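The Man Who Reads the Notes

Posted 18 Aug 2020

Eustaquio Rosales has spent 25 years opening other people's mail, all of it legal. He handled returns for Clikotel, the mail-order house in Maldonado that sold clocks, lamps, garden hoses and one very unpopular fondue set, and he kept the notes customers tucked in with the things they were sending back. I went to see him to talk about the notes. He wanted to talk about the fondue set first.
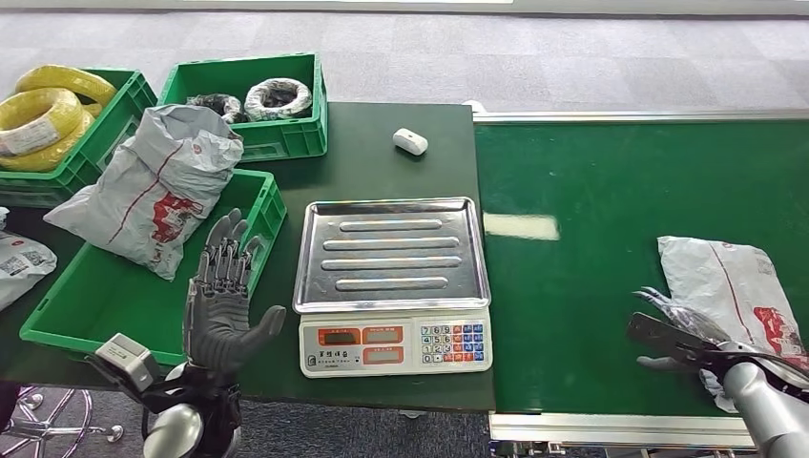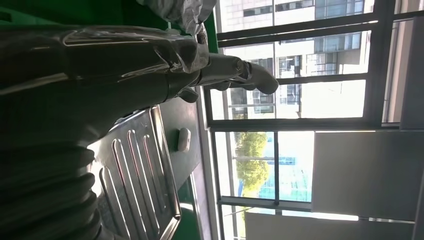

Top: a gray mailing bag on the belt, with cable in the green crates. Bottom: clear plastic film.

"It came with six forks and the forks were all the same color," Rosales says, pouring me a coffee I had already turned down. "You can't do that to a family. I had letters from people who were no longer speaking."

The return form had a box for the reason, with room for maybe four words. Most customers wrote "wrong size" or "broken" and got on with their lives. The others turned the form over and kept going, and when they ran out of form they used whatever was in the kitchen. Rosales has notes on napkins and church bulletins, and one on the back of a parking ticket. He asked his first boss what to do with them and was told to throw them away. "I said yes, and put them in my lunch bag. I had a big lunch bag."

They now live in five shoeboxes under the bed in his spare room, sorted by a system he describes as alphabetical and which isn't. Lamps come before clocks. Apologies have a box to themselves.

"People apologize like you wouldn't believe," he says. "They bought a lamp, the lamp doesn't work, and they're sorry. They hope you aren't in trouble over it. One lady knitted a little cover for the plug so it wouldn't get scratched going back. The lamp was dead when she got it! I've still got the cover. It doesn't fit anything."

The angry ones bore him. He finds them short on detail and says they all seem to have gone to the same school. What he likes is a customer who starts out complaining and wanders off. He reads me one about a garden hose that leaks for a sentence and a half and then turns to a neighbor's fence, the surveyor who measured the fence, and the surveyor's divorce. The hose never comes back. "We gave him a full refund," Rosales says. "I felt we owed him something."

I ask whether he ever wrote back. This was against the rules, so he takes a while with his coffee.

"Montserrat Nava," he says finally. "The Sungate clock."

The Sungate was a kitchen clock with a painted sunrise on it, and Nava sent hers back with a note explaining that it ran fast and that her husband, who was late for everything, had been on time for a month. She found she didn't care for it. He was home at six and in the way. Could she have one that ran slow? Rosales tested every Sungate on the shelf over a couple of evenings, picked the worst, and mailed it to her with a card that said only "Try this." She wrote back in October. The husband was late again and the marriage was much improved.

"That's the best work I ever did for that company," he says. "It's not in my file."

His file, as it happens, is thin. It holds one commendation, for attendance, made out to Macario Ayala. Ayala worked in lamps and presumably has one somewhere with Rosales's name on it.

Clikotel dropped the reason box a few years before he left. Customers got a list of codes to pick from, and the backs of the forms were printed solid with terms and conditions. The notes thinned out and then stopped. Rosales is fair about this. The codes were quicker, he says, and his wrists thanked him for it. He still turned over every form for another year or so, in case.

A cousin has told him he should make a book of them. He has looked into it and been put off by the permissions, which would mean writing to several hundred strangers about a hose. He did try reading a few aloud at the library, where they went over well until a man in the second row recognized his own.

"He was very nice about it," Rosales says. "He wanted to know if it was too late to add something."

It wasn't. It's in the third box, under clocks.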